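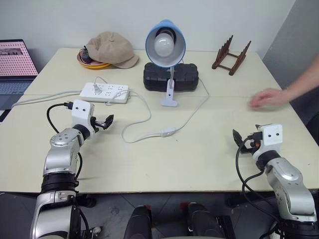
Puesto 2, los dos brazos sobre la mesa de objetos cotidianos.

Lista de revisión: comparación de pinzas, célula de dos brazos
Taller de Huresbridge, 18 de junio de 2022
Pinzas: Gralta de punta fina (montadas) y Kaltow de dedo ancho (pendientes)

1. Mesa y entorno
Mesa estable, sin juego: SÍ
Junta entre los dos paneles a ras: SÍ. Pasé la uña por toda la línea y no engancha. ¡Gran mejora respecto a mayo, cuando la punta izquierda tropezaba ahí cada dos por tres!
Superficie limpia: A MEDIAS. Quedan un par de motitas oscuras. Pasar un paño antes de calibrar.

2. Cables de la mesa
Regleta apoyada en plano: SÍ
Cable de la lámpara fuera de la zona de trabajo: NO. Cruza el centro de la mesa y hace una curva amplia hasta el interruptor. Para la prueba de agarre de cable es perfecto (es mi favorita, lo reconozco), pero en las demás hay que recogerlo hacia el fondo.
Lámpara apagada al empezar: SÍ

3. Brazos y muñecas
Tornillos del antebrazo izquierdo: SÍ, repasados con dinamométrica.
Conectores de las carcasas blancas bien metidos: SÍ, los dos.
Cables negros con holgura en todo el giro: SÍ en el izquierdo. En el derecho caen en curvas muy largas por encima del borde. Acortar con brida y repetir el giro completo.
Parada de emergencia probada: SÍ, 2 veces por brazo.

4. Pinzas
Puntas Gralta alineadas al cerrar: SÍ. Cierran precioso, cogen una tarjeta de canto sin doblarla.
Fuerza limitada a 25 N: SÍ
Ciclos acumulados por debajo de 2.000: SÍ en las dos.
Almohadillas Kaltow sin grietas: PENDIENTE, se miran al hacer el cambio.

5. Objetos de prueba
Gorra, plato, rejilla de madera, maletín negro: PRESENTES
Comentario: la gorra encima del plato es una combinación estupenda. Con la punta fina se puede entrar por la visera y levantarla sin tocar el plato; tengo muchísimas ganas de ver qué hace la Kaltow con eso. El maletín está justo detrás de la pinza de la lámpara, así que primero hay que apartar la lámpara.

6. Personas y controlador
Manos fuera de la mesa antes de habilitar motores: OBLIGATORIO, también para recolocar objetos «un segundito».
Portátil fuera del alcance del brazo izquierdo: REVISAR. Está en el extremo izquierdo de la mesa; moverlo a un carrito si se amplía el recorrido.
Controlador Panyasiri con los límites cargados: SÍ, perfil 31.

Resultado: apto con correcciones (puntos 1, 2, 3 y 6). Volver a pasar los apartados 3 y 4 después de montar las Kaltow.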